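The Wrist Camera

The Gatico gripper lost on the first day and the Grukex lost on the second, so by Wednesday I was testing cameras.

Totholm had given me the simulator, a desk by the radiator, and a list of 356 trials. Each trial was the same. The arm reached for a part, closed, lifted, and put it down again. I was supposed to say which gripper we should buy. I had written "neither" in the report and then taken it out.

My manager stopped by with her coat on.

"Is it the fingers or the eyes?" she asked.

"I don't know yet."

"Colombo wants an answer before July."

Colombo was the customer. They packed bathroom fittings and had one arm already, which they hated. I told her I would run the wrist camera alone, without changing the gripper or the controller, and see what the arm had to work with. She said fine and went to catch her train.

I set the run to 600 steps and ate my sandwich. The fan in the computer got louder. At step 2 the picture was sharp enough. After that I stopped watching and read the controller log, where the confidence number went up and down for no reason I could find. When the run was over I went back through the saved views one at a time. Most of them I closed quickly. I left one open on the second monitor and pulled my chair over to it.

Blue, then a strip of light gray, then brown. I tried to think what I would do if I were the arm and had only this to go on. I put my hand out over the desk and closed my fingers on nothing. Then I wrote down the step number.
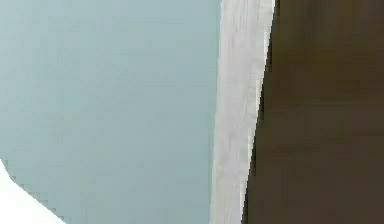

Thursday

She was in before me. The view was still up on the second monitor, and she was standing in front of it with her coffee.

"What am I looking at?"

"What the controller gets."

She leaned in until her nose was close to the glass.

"Where's the gripper?"

"Not in it."

She drank some of the coffee. Then she sat down in my chair, opened the report, and typed "neither" back in.

"Move the camera 6 centimeters back," she said, "and start over."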